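3.2 Tray materials

The sorting task used a red plastic tray with rounded corners and a raised rim. We chose a tray over a bare tabletop so that small pieces would stay within reach. Each tray held two large push buttons, one with a yellow cap and one with an orange cap, both on dark round bases, together with smaller pieces in the same two colors. 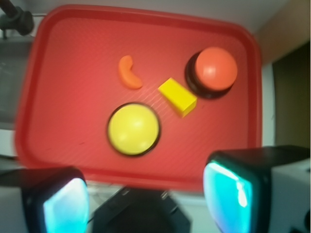
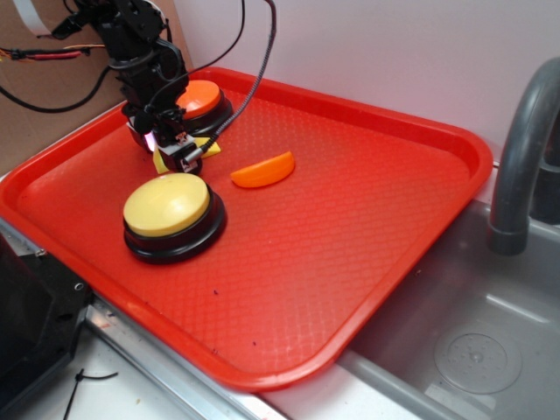

Figure 4. Red tray with the yellow and orange buttons and the smaller yellow and orange pieces, in two views.

3.3 Color and contrast

Orange on red was the harder pairing. Of the 739 placements scored, 619 were matched to the correct button on the first try. Of the 120 errors, most involved the orange piece. Vandenberghe reported the same pattern with the Drevel set, which also used a red surface. We kept the red tray for all sessions so that results could be compared with the June pilot, which had 136 placements.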